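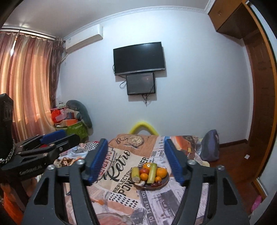
Solange Conceição wrote that she could support the order in principle, but asked whether spare pads and cables were included in the price or would come back to the list as a second request.

Dear colleagues,

They are included. The revised Grolis quotation covers 8 hand-held grippers and 20 pairs of finger pads, with delivery in February. Cables are listed separately at 500 euros, and I have added that sum to the equipment line.
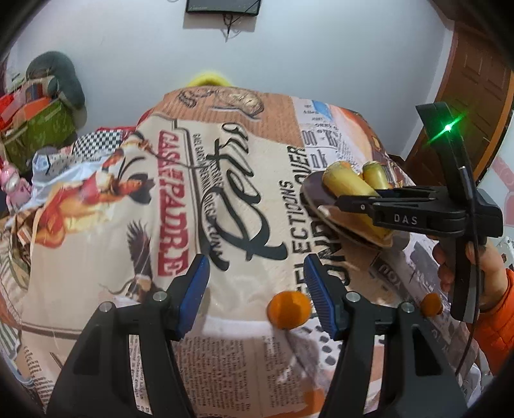
The Skalley budget remains as circulated in all other respects. Fruit and tableware for the handling tasks will continue to be charged to consumables. I would ask members to send objections by 5 p.m. on the closing date.

Regards,
Iida Rantala

> On the Skalley equipment order, Solange Conceição wrote:
> I have no objection in principle. Does the price include spare pads and cables, or should we expect a further request?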